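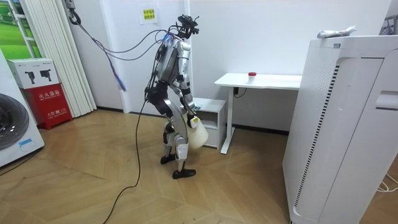 I've been putting off writing up the Rimitz hands for weeks, mostly because I kept finding one more thing I wanted to try them on. They cost us 1,356 euros apiece with the wrist adapter, so I had every intention of being strict with them, and I'm afraid I've grown rather fond of them instead.

Fitting was a pleasant surprise. Slavica Leka had the first one on before I'd finished my tea, and the second went faster still (the screws are the same length all round, bless whoever decided that). What took an afternoon was the controller. The Rimitz software wants its own settings file for each hand, left and right, and if you mix them up the thumb closes the wrong way and you sit there wondering what you've done.

We'd been using the Lulier two-finger gripper before, and for anything with a proper handle I still think it's the easier tool. It shuts, it holds, you get on with your day. Its trouble has always been rims and floppy things, and household chores are full of both.

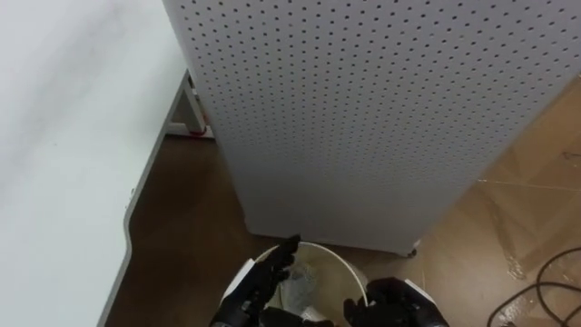

Photo: Kekeli Annan

Buckets and bin liners are where I'd spend the money on fingers. You can send one fingertip over a rim and leave the others curled, and with a hand on each side there's far less chasing the thing across the floor. Thin plastic is still fiddly — the fingertips are smooth and I'd love a grippier pad, even as a paid extra. Vinh La stuck some rubber on his pair and swears by it, though it does peel.

My other grumble is the view from the head camera. Looking straight down, black knuckles hide a good deal of whatever you're reaching for, and I found myself backing off to check more often than I did with the Lulier.

Four out of 5 from me, and I've asked Rimitz whether they do the hands in a paler colour. No reply so far.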